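Rechercher une question, un mot-clé… OK

Torchons qui sentent le renfermé même après lavage, que faire ?

Bonjour à toutes et à tous,

Je viens vers vous un peu désespérée, après avoir lu pas mal de sujets sur le site sans trouver tout à fait mon cas. Nous avons emménagé en février dans une petite maison à Sarby, très mignonne mais humide comme une cave, et depuis mes torchons de cuisine sentent mauvais. Pas quand ils sortent de la machine, non, là ils sentent bon ! C'est dès qu'on s'essuie les mains dedans : en deux minutes l'odeur de vieille serpillière revient. Je lave à 40 avec une lessive liquide, je mets de l'adoucissant (ma mère en mettait toujours) et je fais sécher dans la buanderie. J'en ai 31, hérités en partie de ma grand-mère, alors vous pensez bien que je n'ai aucune envie de tout jeter. Est-ce que quelqu'un a déjà réussi à rattraper ça ?

Merci d'avance pour votre gentillesse,
Sameo

Réponse de Shivam Saxena

Bonjour Sameo, et bienvenue dans le club, j'ai eu exactement le même souci dans mon ancien appartement ! À mon avis vous avez deux coupables. Le premier, c'est l'adoucissant : il laisse un film gras sur les fibres, le coton absorbe moins bien et les odeurs s'y accrochent. Arrêtez-le complètement pour les torchons et les serviettes. Le second, c'est le séchage trop lent.

Pour les rattraper, je fais tremper une nuit dans une bassine d'eau bien chaude avec 100 g de percarbonate, puis lavage à 60, tambour rempli aux deux tiers au maximum. Attention, le percarbonate va très bien pour le blanc et les couleurs solides, type carreaux ou rayures claires, mais faites un essai dans un coin pour les anciens, surtout s'ils sont brodés.

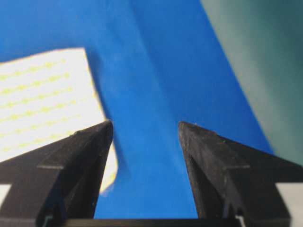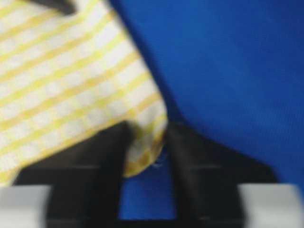
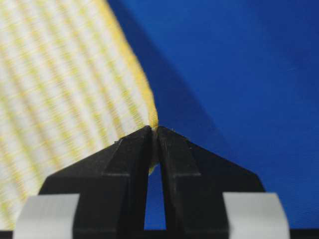 Carreaux jaune pâle sur la deuxième photo, tissu rayé sur la troisième.

Ensuite, étendez-les bien à plat, jamais pliés en deux sur le fil, et si possible dans une pièce où l'air circule. Chez moi la buanderie était le pire endroit, j'ai fini par tout mettre dans le couloir, ce n'est pas très joli quand on reçoit mais quelle différence ! Et pensez à nettoyer le joint du hublot et le bac à lessive, on les oublie toujours. Tenez-nous au courant, je suis curieux de savoir si ceux de votre grand-mère retrouvent leur fraîcheur.

Réponse de Neves

vinaigre blanc dans le bac de l'adoucissant et c'est réglé. pas besoin de 36 produits

Réponse de Fletcher Paewai

Bonjour, je rejoins Shivam pour le trempage, mais j'ajouterais une petite chose sur le vinaigre : surtout pas en même temps que le percarbonate, les deux se gênent. Gardez-le pour un autre lavage. Pour ma part je fais aussi tourner la machine à vide à 90 de temps en temps, et je ne laisse plus jamais un torchon mouillé en boule dans le panier, il passe d'abord par le dossier d'une chaise. Bon courage à vous, et profitez bien de la nouvelle maison malgré tout !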